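4. What people said about fixing things to the wall

I should say up front that this was never meant to be a section of its own. When Waqas Usmani and I planned the interviews, we wanted to hear about rent, about moving, and about how folks in the Jitia apartments decide whether a place feels like theirs. Shelves were nowhere in the question guide. But then the third person I talked to spent most of our hour on a single coat rack, and after that I started listening for it, and there it was in nearly every transcript.

So this section is about attachment in the dull, literal sense: things screwed, bolted or nailed to a home that belongs to somebody else. We sent the survey to every household on the Jitia and Mastum lists and got 300 usable forms back. The form had one open box at the end ("Is there anything you have put up, built in or fastened down?"), and I'll admit I added it the night before printing. It turned out to be the box people wrote the most in. Some of them ran over onto the back of the page!

4.1 Permission, and not asking for it

The lease in both buildings says tenants need written approval before they make "any fixed alteration." Most of the people I interviewed knew this. Very few had ever asked. When I pushed a little on why, the answers were softer than I expected. I had gone in thinking I'd hear about difficult landlords (I've had a couple myself), and mostly what I heard was that asking felt silly. One woman in the Mastum building told me, "If I have to write a letter to hang a shelf, then I live in a hotel." Another tenant, a retired bus driver, had put up every single thing in his kitchen without a word to the office and was quite proud of how well he could fill a hole afterward.

Devendra Saxena, who did the second round of coding with me, read these answers differently than I did. I had tagged them as a kind of quiet resistance. He thought that was too grand, and he wrote "they just wanted a shelf" in the margin so many times that we ended up making it a code. I still think there's something in my version, but his code got used more often than mine, so I have to give him that one.

4.2 Hardware as a sign of staying

The part I find most interesting is how people talk about hardware. Adhesive hooks and tension rods came up again and again as things you use when you're "not sure yet." Screws were for later. Several people could tell me which year of living there they had switched over, and they talked about it the way you might talk about meeting a partner's parents. Metal brackets were a step beyond that. A bracket is a small, ugly, serious object, and buying one seems to mean you expect to put real weight on it for a good long while.

This fits with Urrutia's idea of "slow settling" better than it fits the Trevley model we discussed in Section 2. Trevley treats the decision to stay as one moment, usually tied to money or family. Our tenants described something lumpier — a drawer lined here, a rail put up there, and then one day a heavy thing goes on the wall and they notice they've stopped looking at listings.

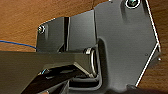
Figure 6. Dark gray metal bracket on a wooden surface, with a round screw head near the top.

I want to be careful not to oversell this. People who stay longer have more time to put things up, so of course the two go together, and nothing in a one-time survey lets me untangle which comes first. We also have the problem of the Mastum building itself. It went up in 1878 and the older walls are plaster, and plaster will make up your mind for you about what you can hang. A few tenants there had plenty of wish to fasten things down and simply gave up after the first chunk came off in their hand. If I did this again I would ask about walls before anything else.

4.3 What gets left behind

The last thing I asked in interviews was what happens when you go. I liked these answers best. Some tenants planned to take everything, down to the screws, and kept them in labeled jars. Others thought of their shelves as a gift for the next person, or at least as a job they didn't feel like undoing. One couple in Jitia had moved in to find a row of hooks at child height in the hallway. They have no kids, and they've kept the hooks for dog leashes and tote bags.

The formal rules have no room for any of this. On paper an item is either the tenant's or the owner's, and move-out inspections treat leftover fixtures as damage. In the hallway it's looser, and people seem to carry around a pretty clear sense of what's fair to leave and what's rude. A solid shelf is fine. Half a shelf is rude. Bare anchors with nothing in them are, according to almost everyone I spoke with, the worst of all.

I come back to the inspection forms in Section 5, where Waqas goes through the deposit records for both buildings.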